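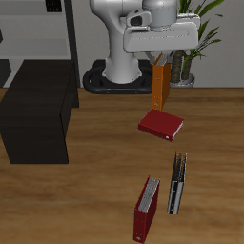
Ladier Chore Trial Kit
Section 6: Binder and book pickup (simulation)

This section covers setup and running of the pickup task in the Berker simulator. The task is one of the household chores in the Plesto set. It tests whether an arm can collect binders and books and put them away without help. At present the answer is partial. Single upright items are within reach of most controllers. Items that lie flat or lean on each other are not yet handled reliably, and results from this section should not be used to claim that a machine can tidy a room.

6.1 Before you start

1. Install Berker and load the Tak controller package. Restart the simulator after loading.

2. Open the Plesto task list and select Binder Pickup. The scene loads with the arm at its home position.

3. Set the random seed to 3,847. Other seeds are allowed for practice but are not scored.

4. Set the time limit to 290 seconds per run.

NOTE: The time limit counts simulated time. On a slow computer a run may take much longer by the clock.

6.2 Checking the gripper view

1. Switch to the gripper view. The palm should lie along the bottom edge, with one finger at each side.

2. Open the fingers fully. Both light gray pads must be visible.

3. Confirm that an item between the fingers has an orange outline. If it has none, reload the scene. 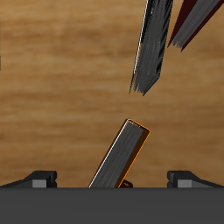 4. Close the view settings and save the profile. The profile is stored with the run, not with the arm.

CAUTION: Do not change the arm speed after saving the profile. The Tak controller reads the speed once at startup and will overshoot if it is altered later.

6.3 Running the task

1. Press Start. Leave the keyboard and mouse alone until the run ends. Any manual input marks the run as assisted.

2. Watch the approach angle. A leaning item should be gripped across its thickness, with the fingers turned to match its tilt. A straight approach tends to push the item over.

3. If the arm makes 2 failed grasps on the same item, the controller moves to the next one. This is normal behavior.
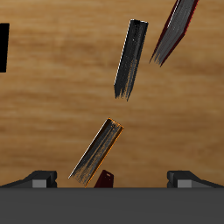 The skipped item stays in the scene and is tried again at the end of the run if time remains. It counts as missed only if the second pass also fails.

4. Repeat until 150 runs are complete, then export the log.

NOTE: Report assisted and unassisted runs separately. A combined score hides how often a person had to step in, and for chores that is the number most readers want.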